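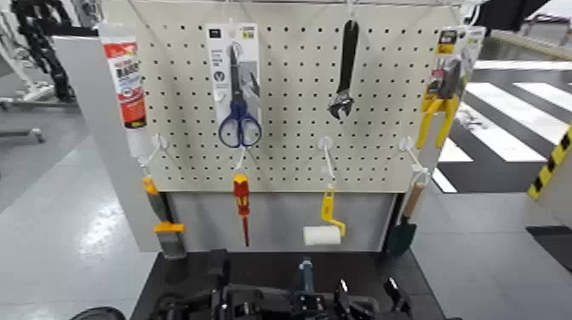
Fig. 3. The Atetti board with tools hung, upper and lower rows in use.

Section 3: Hanging Your Tools

If you've been following along from Section 2, your board is upright above the gray base panel, it doesn't wobble when you lean on it, and you're itching to put stuff on it. Good! I'm going to go through it the way I do it on my own bench in Wakgate. You can shuffle things later, but I'd get one full layout up first and live with it for a while before you start fussing.

I wrote the first version of this guide for the plain Atetti board with no base panel. If you have that one, everything here still works, but skip the part about the bottom corners.

What you need for this section

The board, mounted (Section 2)
A pack of Kuusisto round-base hooks, 9 to a pack
A pencil and a scrap of paper
A damp cloth and a dry one
Your tools
A kitchen scale, if you have heavy stuff

Before you start

Wipe the board down. New boards come with dust in the holes, and it ends up on your bench and then on your sleeves. Go over it with the damp cloth, then the dry one, and give it a few minutes. While you wait, lay the tools out on the work surface in the order you think you want them. I draw mine on paper too, just blobs with names in them. Takes no time and has saved me from a lot of pulling hooks out and putting them back in.

CAUTION: Each Kuusisto hook is rated for 400 grams. Weigh anything you're not sure of. A big adjustable wrench can go over that without looking like it should, and if yours does, see "Heavy tools" further down before you hang it.

3.1 Setting the lower row

I do the lower row first, even though it feels backward. The lower row is where the everyday grabbing happens, and the upper row has to leave room for it.

1. Pick a line of holes toward the bottom of the board, two-thirds of the way down or close to it. You want the long tools to hang past the bottom of the board without their tips resting on the bench.

2. Hold your longest tool up to that line and check where the end lands. For me it's usually the trowel or the brush. If it touches the work surface, move up one line of holes and try again.

3. Mark the holes for your hooks lightly in pencil. I use four hooks across.

4. Seat the first hook. Line up the peg on the back of the round plate with the hole and push with your thumb on the plate, never on the curved arm. You'll feel it click.

5. Turn the hook until the arm curls out and down. If it points off to one side, the tool will slowly walk off the end (ask me how many times I picked up a screwdriver before I noticed).

6. Seat the rest of the row, and sight along it from one end. They should all be in the same line of holes. It's very easy to be one hole off!

Note: If a hook is loose after the click, take it out and look at the peg. A bent peg won't straighten out again. Use a spare.

3.2 Hanging the lower row

1. Start with the paintbrush on the far left. Hang it by the hole in the handle, bristles down. On my board it falls in front of the gray base panel and pokes out past the left side a bit, and I like that, the bristles stay off everything.

2. Put the screwdriver on the second hook, shaft straight down. If your driver has no hole in the handle, tie a short loop of cord through or around the end. Tape works for a week and then gets gummy.

3. The small roller goes third. Hang it by its frame with the cover at the bottom. Rollers want to swing around and face the wall, so give it a hook with some space on both sides.

4. The garden trowel goes on the right. Yes, I keep a garden trowel with the paint stuff. The back door is right there, and if I put it in the shed I'd have to go to the shed. Blade down, please.

CAUTION: Don't hang a wet brush or roller over anything you care about. Let it dry somewhere else first. Paint that runs down onto the base panel will come off, but paint that gets into the holes is there forever, and I have the holes to prove it.

3.3 Hanging the upper row

The upper row is for things you reach for less often, plus anything still in its packaging. I know some people take everything off the card right away. I leave the scissors and pliers on theirs until I need them, because the card already has a hang tab and it keeps the new pair from turning into the old pair.

1. Check the hang tab before you trust it. Bend it gently. If the cardboard is creased or starting to tear at the hole, put a piece of clear tape across both sides and poke the hole through again.

2. Thread the tab all the way over the hook, so the card sits back against the board. The scissors go near the center-left on mine. They're packed with the blade up and the blue finger loops at the bottom, and that's how they hang.

3. Hang the wrench right of center, with the head at the bottom. Give it a nudge and let it settle before you put anything next to it.

4. Put the pliers over on the far right. The yellow grips come down below the card and spread a little, so they take up more room at the bottom than you'd guess from the package. Leave a finger's width between the grips and whatever hangs underneath.

5. Glue goes at the left edge, on its own. I hang my tube with the nozzle pointing down, so it's ready when I want it. Tighten the cap before it goes up, then check it again the next day.

CAUTION: Keep glue away from a heater or a sunny window. And if there are kids around the bench, keep the tube and the scissors in a closed drawer and give those spots on the board to something else.

3.4 Checking the layout

1. Take each tool down and put it back with one hand. If you have to move a neighbor to do it, the two are too close.

2. Tap the board with your palm, low and in the middle. Everything may swing, but nothing should bump hard or come off.

3. Look at the bottom corners. The end tools can overlap the edges of the base panel, but they shouldn't stick out where you'll catch them with your hip. I moved my trowel in by one hole for exactly this reason and my jeans are grateful.

4. Slide your usual work onto the bench and see whether the handles are in your way. Mine weren't until I bought a taller vise.

Heavy tools

For anything over the hook rating, use a double-peg bracket. The hardware counter in Fladilthorpe sells them singly, and they fit the Atetti hole spacing. Put the bracket high up and close to a mounting screw. Don't try to share the weight between two ordinary hooks. I did, and one of them lets go first, every time.

If something isn't right

Hook won't click: There's dust or dried paint in the hole. Clean it out with a toothpick, or use the next hole over.

Hook spins: The peg is worn. Swap it.

Tool hangs crooked: Usually the hole in the handle is off center. Turn the tool around and try it the other way.

Card keeps slipping off: The tab is only halfway onto the hook. Push it farther back. If it still slips, turn the hook arm up a touch.

Board bows out at the bottom: Too much weight on the lower row, or a loose bottom screw. Take the tools off before you tighten anything, then go back to step 4 in Section 2.

Looking after it

Wipe the board when you wipe the bench. Once a year, I do mine in November when the garden stuff comes in, take everything down, pull the hooks, and check the pegs. It's a nice slow job with the radio on. Any hook that feels soft goes in the trash, and I write how many I need on the back of the layout drawing.

Section 4 covers the shelf and the paper towel rail.

Last revised 7/5/21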